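I finally got both grippers working on the same arm, which has taken me most of September and a fair bit of swearing at the threads on the adaptor plate. If you've been following along you'll know the Tevier is the two-finger one I've had for ages and the Aller is the newer, softer one that I bought when I should have been saving for a new boiler.

The arm is still the same old Daneshvar, bolted to the end of my desk. It's a bit wobbly at full stretch but I'm fond of it, and swapping it out at the same time would have made a mess of the comparison.

I gave each gripper 50 picks, same objects, same order, same lamp on. Mugs, a sponge, a roll of tape, a couple of drinks bottles and the awful little tin of mints that has beaten everything I've ever owned. The Tevier dropped 18 of its 50, nearly all of them mugs and mints. The Aller did better on the mugs (lovely grip on a handle, really lovely!) but it sulks with anything flat, and the fingers pick up dust like you wouldn't believe. I was wiping them down every few goes by the end.

Speed is another matter. I had the controller set to 80 per cent for both and the Tevier snaps shut before you've blinked, while the Aller sort of thinks about it. For tidying a desk I don't mind. If you wanted to do anything in a hurry you'd go mad.

Then there's the camera. I moved it from the post behind the desk down to the wrist, thinking it would sort out all my lining-up problems in one go, and it does help a lot with the last bit of the approach. What I hadn't thought through is how little you get to work with once the fingers are round something. You lose the desk, you lose whatever's next to it, and the focus goes soft, so small print on a label is a lost cause.
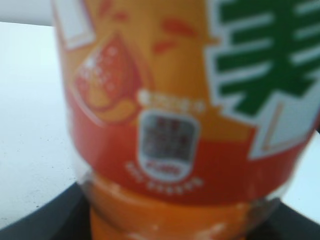 Big bold shapes and strong colours still come through well enough, so I've stopped trying to read anything up close. The new plan is to do all the recognising from further back, then use the wrist view just to check that there's a finger either side before closing. I've put that into the Valley controller as two separate steps and it's much calmer to watch.

I still want to try a wider lens, and I need to re-route the camera cable, which catches on the elbow joint every time the arm swings left. The file with all my settings is up to version 1910, by the way, because I save after every tiny change and never delete any of them. Mints again next time, with rubber pads on the Tevier.

Contact | © Tinkering at the Desk | Back to top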